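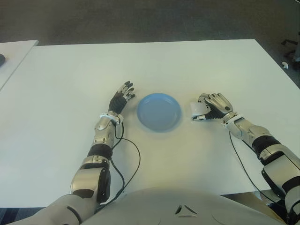
The meeting began with the state of the plate task. The collection team reported that the total stands at 2371 accepted examples for the whole tabletop set, and that the plate task is now the main one until the end of February. The start position was discussed first, as the reviewers at Homum had asked for it to be written down. It was agreed that each example starts with the light blue plate empty and lying between the two hands, with a short gap on both sides, and no finger touching the rim. The left hand is raised with the palm facing away and the right hand is turned sideways with its palm toward the plate. Operators should take this position before they press record, and hold it for 2 seconds.

Cables. One operator asked again if the cables from the wrists should be tied to the forearms. The last time this was tried, the left wrist lost part of its turning range and a full morning of examples had to be marked as limited. Decision: the cables stay free. The operator checks before every block that no cable lies under the hand or in the way of the plate.

Rejected examples. In the last block of the week, 25 examples were rejected by the reviewers. Most of them had the same fault: the operator stopped the recording while the fingers were still closing, so the learning system gets no clear end of the action. The others had a label that did not match the action (“push” was written where the plate was lifted). The team thinks that the labels are too similar in the menu of Brarnunix and are easy to mix up when one is tired. Action: the tools group will move “push” and “lift” away from each other in the menu. Until then the operator reads the label aloud before saving.

Failed grasps. There was a long discussion about whether we keep examples in which the plate slips and the operator tries again. The training group would like to have them, as the model from the Haseo run does not know what to do after a slip. The reviewers were against it, because the present rules say one attempt for one example. It was agreed to keep them in a separate folder with the label “retry”, and not to include them in the main set for now. The training group will do one comparison with and without this folder and bring the result to the next meeting.

Variety. The training group noted that too many examples have the plate in nearly the same place. From Monday each operator moves the plate to a new position after every 8 examples, inside the area that both hands can reach. For these blocks the hands are placed again in relation to the plate, so the start position above is still valid. A proposal to change the table surface also was not accepted at this stage - first the position, then the surface.

Obi. The second set-up, Obi, is still waiting for a new hand calibration. Examples from it should not be uploaded together with the others. One upload from last week was mixed by mistake and has been taken back.

Shifts. Operators find that the quality goes down in the second hour. It was agreed to have a break of 25 minutes between blocks, also when we are behind the plan. The booking sheet will be changed accordingly.

Other matters. The door to the collection room should be kept closed during recording. The written guide for new operators still shows the old start position and has to be corrected by the collection team before the next training day.

Next meeting: Monday, 2 p.m., same room.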